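Day 4 of the Prustudberg office refresh. We were promised chairs that would "change how we work." I still work the same, just on blue fabric.

1/2 Zigzag stitching down the side of the backrest. The Brarnska catalog calls this a premium detail. I call it thread.
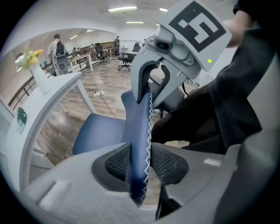 Blue backrest, white zigzag.

2/2 Then there's the clear-table rule: push your chair in, keep the top bare. Except for a small dark green object and flowers, apparently. Yellow and cream, white vase. 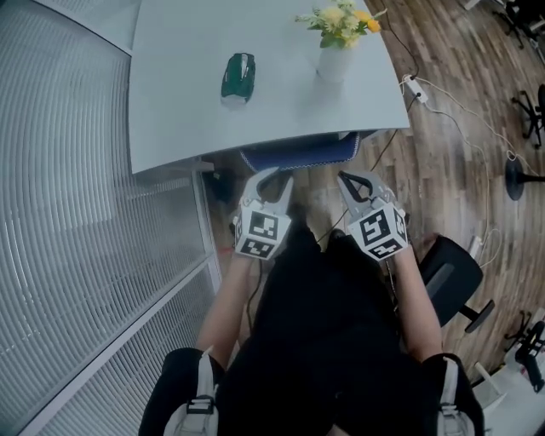
Ask me in November if anyone still pushes a chair in. I give it 9 days.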